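Why Do Tissues Crumple?

Grab a tissue and scrunch it up in your hand. Now let go. It stays in a ball! So what happened in there?

A tissue is made of tiny plant fibers, all tangled together like a very thin mat. The fibers are soft and there are lots of gaps between them, so the tissue bends easily. Squeeze it, and it folds in hundreds of places at once. Each fold is called a crease – and creases love to stay put!
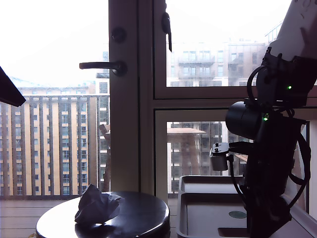
A crumpled tissue on a round, shiny table. Can you spot its folded peaks?

All those little folds hold each other up, with air trapped in between. Your tissue ball looks big, but it's mostly air!

Try it yourself: scrunch one tissue and one sheet of writing paper. Which one springs open more? Which one makes more noise? Flatten them both out again and look at the lines. Every crumple makes its own map – you'll never get the same one twice!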